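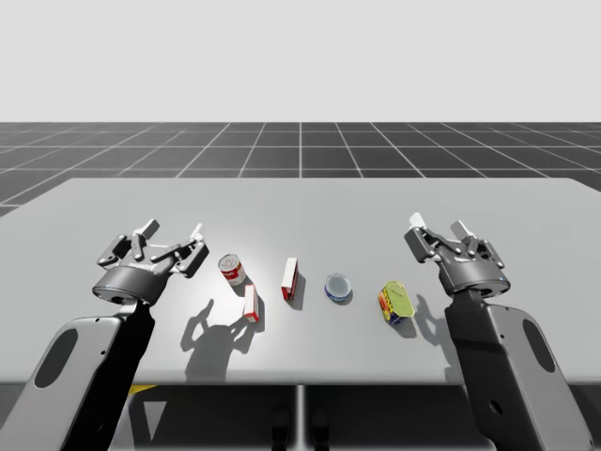

# About Dradov

Dradov is a climbing and movement gym in a former tile warehouse on Pasier Street. We have 6 bouldering walls, one long traverse, a sprung floor, and a parking lot that floods in March. We opened with no investors, and we still have none.

Most gym "about" pages tell you the place is a family. We have families. Ours is a gym. You pay to come in, you climb or jump or fall over for a couple of hours, and you go home. If you make friends here, good, lots of people do, but we don't think we should get credit for it.

## How we started

Four of us used to train in the Kelleo rail yard, on the loading docks and the low walls behind the signal shed. When the yard was fenced we spent a winter looking for somewhere indoors. The places we tried had good equipment and strange ideas. One wanted a 24-month contract. Another had a coach who timed our rest breaks and sold us a powder for them.

We signed the lease on the warehouse in October and opened the following April, two months after we said we would. The building has 3274 square feet of usable floor. The real estate listing claimed more, having counted the boiler room.

## What we teach

We run beginner bouldering, intermediate bouldering, and a ground movement class that covers rolls, landings, vaults, and balance. The ground class used to be called Parkour Foundations. We changed the name after enough people showed up expecting to jump between roofs by week three. You will spend most of the first month learning to land from the height of a chair, and some people find this dull and quit. We'd still teach it the same way.

Kids' classes start at age seven. We don't have a competition squad. Parents ask about this more than anything else, and we've looked into it twice. Both times the travel costs came out higher than a year of membership, and the children we asked mostly wanted to play on the traverse.

## What we don't claim

The fitness business makes a lot of promises, so we'd like to be plain about ours.

- We don't know whether climbing will fix your back. Ask a doctor who has looked at it.
- We don't offer a "transformation" program. We tried a six-week challenge in our second year. People enjoyed it, then stopped coming in week seven.
- Our coaches hold current first aid certificates and have passed our own in-house assessment. We don't call them elite anything.
- We can't tell you that you won't get hurt. Sprained ankles and sore fingers happen here. Our incident book is at the front desk and any member may read it.

We're also wary of gadgets. Over the years we've been offered smart holds, a wall that lights up, wristbands that score your effort, and an app from a company that wanted to film every session and grade it. We did a trial of the Pimentel board, which is an adjustable training wall you can tilt, and we kept it because members used it after the first month was over. That's the test we use now. Most things fail it.

## Members and money

We have 471 members at the time of writing. We'd be comfortable with a few more and uncomfortable with a lot more, so there is a waiting list for evening slots. Mornings are nearly always open, and if you can come before 11 a.m. you'll often have a wall to yourself.

Membership is month to month. You can cancel at the desk or by email, and we won't call to ask why. Day passes cost the same all year. We don't do January sales, and we've been told this is foolish. Our numbers in February look much like our numbers in November, so we're not convinced.

Shoe rental is included for your first visit. After that it's extra, and if you plan to come more than a few times you should buy your own, preferably somewhere that lets you try them on. We don't sell shoes.

## Who works here

There are 17 people on staff, most of them part time. Everyone who coaches also cleans, sets routes, and takes a turn at the desk. New routes go up every other week on a rotating wall. Grades are set by whoever built the route and then argued over, and they run a little hard compared with other gyms nearby. We have heard the complaints. The yellow circuit has been adjusted.

## Noise

We share a back wall with two neighbors and we've agreed to no music after 9 p.m. and no dropping from the top of the cave wall after 9:30. Please climb down. This is the one rule we ask people to leave over.

## Coming by

The entrance is on the Pasier Street side, through the green door. The front shutters don't open. First-time visitors need to fill out a waiver and do a short safety talk, which takes 15 minutes and can't be skipped, even if you've climbed for years elsewhere. Bring a lock if you want to use a locker.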